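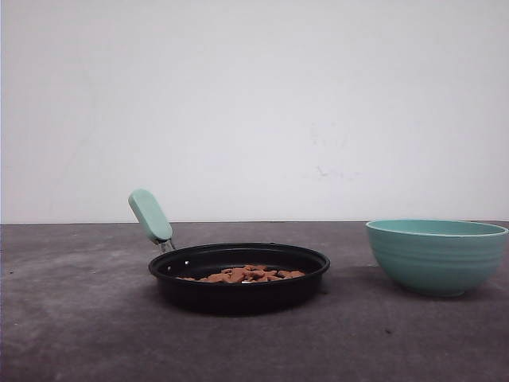
April 11, 2025. Seasoning and glaze trials, continued. Picked up the drying oil tests again after leaving them since December. The question is still whether the Plaston linseed gives a harder film on steel than the Panyasiri, or whether the difference last time came from coat thickness. The oven was slow to settle, so the first batch of coupons went in late and I moved the rest to the afternoon. What I want at the end is the even matte black of the frying pan on the gray tabletop, right over the rim. The coupons are flat and tell me little about a rolled edge, where oil collects and goes sticky.

Coupons 1 to 8 are Plaston, 9 to 16 are Panyasiri. All degreased, wiped on, wiped off, then 40 minutes in the oven and left to cool with the door shut. Three coats each so far. Number 5 has a fingerprint in it and is out of the set.

Scratch test with the brass point: Plaston marked on the second pass, Panyasiri on the third or fourth. Not a big gap. Number 11 flaked at one corner - probably my degreasing, as the bare metal there had a faint bloom on it.

Weighed the oil used this time. 15 grams of Plaston and 20 of Panyasiri for the same number of coupons, which bothers me. The Panyasiri is thicker out of the bottle and I may be leaving more on. Next round, warm both before wiping and use a fresh cloth for each coat.

Warow sheet stock is nearly gone. The last delivery, lot 1304, had mill scale down one side and took far too long to clean. Plovadham will cut to size but wants a bigger order than we need. Ask if anyone else is short of sheet.

Still to do: coats four and five, vinegar spot test on 3 and 12, relabel the rack. The marker burned off again, so stamp the numbers.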